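# Gallery: the Plodska tidying trials

5 September 2019
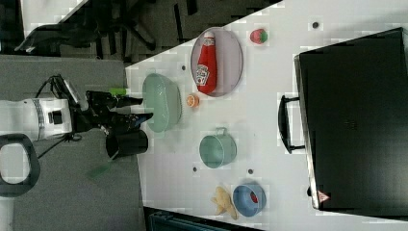 *Gripper at the rim of the green basin. Orange half, ketchup and strawberry further along the table.*

Plodska is our name for a way of teaching an arm to tidy a table by letting it be slow. The method asks the arm to make a guess, move a little, look again and make another guess, and to carry on like that until the thing it wants is either in the gripper or on the floor. Éabha Foley came up with the looking-again part. I came up with the name, and have been asked not to come up with any more.

We ran 200 trials on the kitchen set. What follows is the one picture we all agreed on, plus the notes that used to live on the lab door.

## The basin

A light green oval with a small tab handle at each end, and the object on which most of our theories have come to grief. The older planner, Pudico, treats a basin as a solid lump and will politely refuse to go anywhere near the middle of it. Plodska treats it as a rim with some air inside. Progress in this field is sometimes just admitting that a bowl is hollow.

## The ketchup

It lies on the oval plate with its cap pointing away from us, like a guest who has had enough. Bottles are hard for a dull reason: the neck is easy to hold and the weight is all at the other end. Plodska's first guess is nearly always the neck. Its second guess, after a small lift and a second look, is nearly always lower down. That second guess is the paper, more or less.

## The orange half

Éabha's favourite. Flat on one side, round on the other, and willing to roll only when there's a visitor. We score a pick as good if the piece is still held after 11 seconds, a figure which Nuwan Biswas chose and has defended ever since with a vigour I would like to see applied to the booking sheet.

## The strawberry

Small and pink-red with a green leafy top. The leaves are a gift to the vision side and a nuisance to the fingers, so the two halves of the team have never agreed on whether this counts as an easy object. In the results table it's down as "medium", and we'd be grateful if you didn't ask.

## The cup and the blue bowl

The cup is close enough to the basin in colour that Pudico used to merge the pair into one long, hopeful object. Looking again from a slightly different place sorts this out in most runs. The bowl with the little red thing in it is there for the "leave it alone" test, in which the arm scores a point for doing nothing at all. It took longer to learn than anything else on the table — I know people like that.

## The holes in the table

Dark, round and part of the furniture. Early on, Plodska thought they were objects and tried to pick them up. We could have masked them out, and Nuwan offered to. We left them in, and by the end of training the arm had given up on holes by itself, although one run in the log shows it having a last wistful go.

## The numbers, such as they are

Out of 200 trials, 178 ended with the right object in the right place. Pudico, given the same layouts, was much quicker and much more often wrong. Plodska needed some 3 looks per object, and fewer for anything with a handle.

Failures were mostly bottles. Two were a disagreement over where the table ended. One was logged only as "no", in Éabha's handwriting, and she can't remember what it meant either.

## What we'd like to try next

- The Liyanage layouts, where everything is stacked and nothing is where you'd want it
- Softer fingertips, if Plandby ever answers the email
- A basin in a different colour from the cup (Nuwan says this is cheating)

The trial log and the layout sheets are on the group drive in the folder marked "slow". There is also a folder marked "slow_final", which is older. Please use the first one.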